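Siriwan Refurbished Desktop Base Unit, Dell Board, No CPU, No Memory

Item no. 1130
Condition: used, tested
Sold by: Broltport
Price: see the current list at checkout

Overview

The Siriwan base unit is a used desktop computer sold as a case with the motherboard fitted. It comes without a processor, memory, drives or an operating system. It is meant for repair benches, school workshops and home builders who already have parts on the shelf and need a board to put them in.

Each unit is opened, cleaned and checked at our Sevonton workshop before it is listed. The board is powered up with our own test processor and memory, and those parts are taken out again before the unit is packed.

What you get

Desktop case with side panel
Dell motherboard, installed
Power supply, installed
Power cord
Printed test slip with the unit number

What you need to add

Processor that fits the socket on the board
Heat sink and fan
Memory modules
Hard drive or solid state drive
Keyboard, mouse and monitor

Before you order

Case style and board revision can vary from one batch to the next. If you need a certain revision, send the part number of your processor to the sales desk and we will match it to what is in stock. The current batch is 287 units. Schools and repair shops ordering more than 4 units should ask for a freight quote, as large orders ship on a pallet.

Small scratches and old sticker marks on the outside of the case are normal and are not covered by returns. Bent socket contacts are checked for before shipping. Please look at the socket under a good light when the unit arrives, and report any damage before you install a processor.

Inside the case

The memory slots run side by side as long parallel channels. The processor socket has a silver metal retention frame. Power the unit off and unplug it before you fit anything, and touch bare metal on the case first. Press memory in evenly until the clips close.

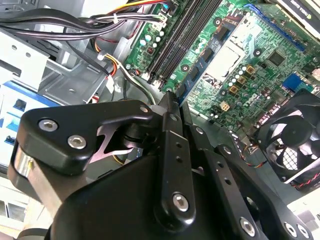 Open case with the green Dell board, empty memory slots and processor socket.

Shipping and returns

Units ship from Sevonton in a double-wall carton. The packed weight is roughly 1210 ounces for a carton of two. Returns are accepted within the period shown on your invoice, with the test slip included. Orders placed in August may take longer to leave the warehouse during stock count.

Sales: Zarmeena Hashmi
Workshop and technical questions: Samran Suwannarat

Page updated July 17, 2024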